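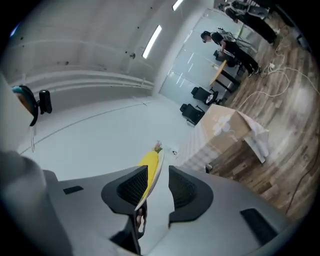 Sprechzettel, Vortrag »Büro teilen, Büro räumen«, Standort Ollcombe

Folie 1 - Begrüßung
Kurz halten. Wer hinten sitzt, darf nach vorn kommen. Dauer ansagen, Fragen am Ende.

Folie 2 - Ausgangslage
Ein Raum, zwei Nutzungen: Besprechung am runden Tisch, daneben Abstellfläche. Im Februar kam der Umzug aus Kitow dazu. Seitdem stehen Kartons auf der Fläche, auch große mit Blumendruck. Einer ist mit einem weißen Tuch abgedeckt, das nur über der Ecke hängt.
Frage ins Publikum: Wer hat zu Hause noch einen Umzugskarton stehen?

Folie 3 - Stühle
Die schwarzen Bürostühle wandern. Einer bleibt meist am Tisch, die anderen stehen irgendwo auf dem Boden. Regel in Horkuven: Wer zuletzt geht, schiebt alle an den Tisch. Klappt dort seit dem Frühjahr.

Folie 4 - Kabel
Weiße Kabel, weiße Steckdosenleiste, alles auf dem Holzdekor. Schlaufen liegen im Laufweg. Vorschlag: Leiste an die Wand, Kabelkanal, Rest aufrollen. Kosten fast 3000 Euro für die ganze Etage, Angebot von Quiroga liegt vor (Nr. 3011).
Falls jemand nach Bodendosen fragt: geprüft, zu teuer.

Folie 5 - Licht
Die Röhren an der Decke bleiben vorerst. Die Milchglasscheibe spiegelt, deshalb Bildschirme quer dazu stellen.

Folie 6 - Termine
Kartons bis Ende März raus. Kabel im April. Liste zum Eintragen liegt am Ausgang.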